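Four months with the Virero two-arm kit: mostly great, one nasty surprise

I'll start with the thing you probably came here for. Yes, the arms can hit each other. Yes, the software is supposed to stop that. And yes, mine did it anyway, on a quiet evening in June while I was standing there with a sandwich.

Okay, backing up a bit. I bought the Virero dual-arm bench kit in the spring after a long time of wanting one and telling myself I didn't need it. It was $2890 from Larach, which is a small reseller, and that got me two arms, two grippers, the power supplies, the cables and a license for the Kravets control software. The table was extra and I skipped it. Shipping took 34 days, which felt like forever, but everything came packed really well and not a single screw was missing (I've bought bookcases that did worse).

Setup was easier than I feared! The arms clamp down, the wrist connectors push in until they click, and the manual has good big drawings. You do want a second person for the first lift, mostly to hold cables out of the way. I was sending simple moves the same night, and by the end of the first week I had both arms passing a foam block back and forth. I can't tell you how happy that made me.

Motion is smooth and the arms are a lot quieter than the older single arm I used to have. The grippers are the best part of the kit. They close gently, they hold on, and the light on the front of the housing shows red when there's a fault, so you can check it from across the room. The app is a little slow to load and the menus are laid out by somebody who loves submenus, but I got used to it.

So, the bump. I was running a job I'd run plenty of times, with both arms working in the middle of the table. Kravets has a shared zone setting that's meant to let only one arm in at a time. The left arm went in, the right arm waited like it should, and then the right arm just went. No warning on the screen, no slowdown. The right gripper housing met the left wrist with a crack that I felt in my teeth, and then the motors kept pushing for a second or so before the fault kicked in. I hit the stop button a bit after that – so I was slower than the software, and the software was slow.

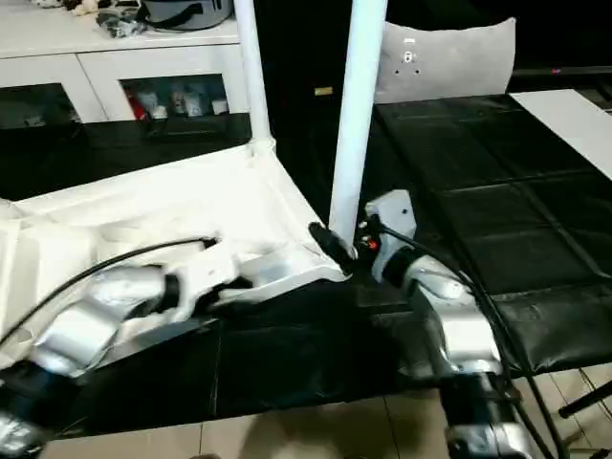

Posted by the author of this review
Filed under: Robot arms, Long-term reviews

With the two ends this close together down by the foot of a pole, you get a feel for how little room there is to work with. A few degrees of extra swing on either side and you've got contact. I also keep an eye on the cables now, the one along the top of the left arm especially, because a hard bump in the wrong direction could pull on it.

The damage from the June bump was small, thankfully. I had a scuff on the gripper housing and a wrist connector that had worked slightly loose, and that was it. It could have been my fingers in there, though, and that bothered me for days. These arms aren't huge but they don't stop for you, at least not fast enough for my taste.

I wrote to Virero that night and sent the log. They answered the next morning, which I'll give them credit for, and asked for the firmware number. Mine was build 656. Their reply was that in this build the shared zone gets dropped if one arm loses its connection for a moment and comes back. The arm reconnects, forgets it was supposed to be waiting, and carries on with its next move. That matched my log exactly. There was a tiny dropout on the right arm just before it took off, so short I'd never have noticed it.

What annoys me is that they knew. It was listed in the release notes for the following build, one line, way down under a bunch of stuff about icon colors. The app never told me there was an update either – you have to go into the settings and ask it. A bug that lets a moving arm forget its limits should put a big ugly box on my screen the second I open the program.

I updated and then spent a whole evening trying to make it happen again, with the speed turned way down and soft foam taped around both wrists. I unplugged the right arm's data cable mid-job and plugged it back in over and over. Each time it stayed put and asked me to confirm before moving. So the fix seems real, as far as I can test it at home.

I've changed some habits too. I run any new job at quarter speed first. The stop button used to live behind the monitor (I know, I know) and is now screwed to the front of the bench where my hand lands on it. I also ordered a Fernwood cutoff switch that kills motor power to both arms, separate from the software. Do check whether your arms hold their position with the power off before you use one, because mine sag, and anything underneath gets a slow, heavy hug.

Would I buy the kit again? I think so. The hardware is strong for the price, support was quick and friendly, and I use it almost every day. I'd just want the next person to update before the first move and keep their hands well out of the shared zone, whatever the screen says.

I'm giving it 4 out of 5. It was headed for a full score until June.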